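4. Fitting the Wall Bracket and Filling the Humidifier

This section covers the Forkamum room humidifier, models with the removable tank. Read section 3 (Choosing a Location) before you start. You will need a pencil, a level, a drill with an 8 mm bit, and a medium cross-head screwdriver.

CAUTION: Do not plug in the unit until step 13 is complete.

4.1 Fitting the bracket

1. Hold the bracket against the wall with the arrow pointing up. The top edge must be at least 475 mm below the ceiling.

2. Check that the bracket is level and mark both screw holes.

3. Drill the holes and push in the plugs supplied. On hollow walls, use the Torusow spring anchors instead. These are sold separately.

4. Screw the bracket in place. Tighten by hand – a power driver can crack the plastic around the holes.

5. Pull down on the bracket with both hands. It should not move.

Note: If the bracket moves, take it down and start again at a new spot. Do not pack the old holes with filler and reuse them.

4.2 Filling the tank

6. Lift the tank straight up off the base and carry it by the handle.

7. Turn the tank over and unscrew the cap.

8. Rinse the tank twice with cold water and pour the water away.

9. Fill to the MAX line with cold tap water. In hard water areas, use the Odoi filter cartridge and follow the sheet packed with it.

10. Replace the cap and turn it until it clicks. Wipe the outside of the tank dry.

CAUTION: Never add oils, scents, salt, or cleaning products to the tank. They damage the seal and are not covered by the warranty.

11. Set the tank back on the base. The green dot on the tank must line up with the green dot on the base.

4.3 Hanging and first run

12. Hook the base over the bracket and press the lower edge toward the wall until both catches close.

13. Run the cord down the channel at the back of the base, leaving some slack below it. Plug in the unit.

14. Press POWER, then choose speed 2. Mist appears within a few minutes. A faint plastic smell is normal on the first day of use.

Note: If the red light flashes, the tank is not seated. Switch off, lift the tank, and repeat step 11.

Empty the tank if the unit will be off for more than two days. Descale it at the start and end of the heating season – for most homes, the second cleaning falls in February or later. Spare caps and seals can be ordered from the Redirthorpe parts desk using the form on the back cover.

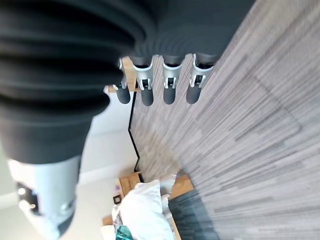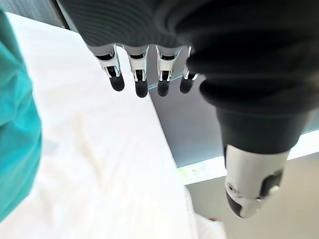

Ribbed covering and row of four fingers, two views.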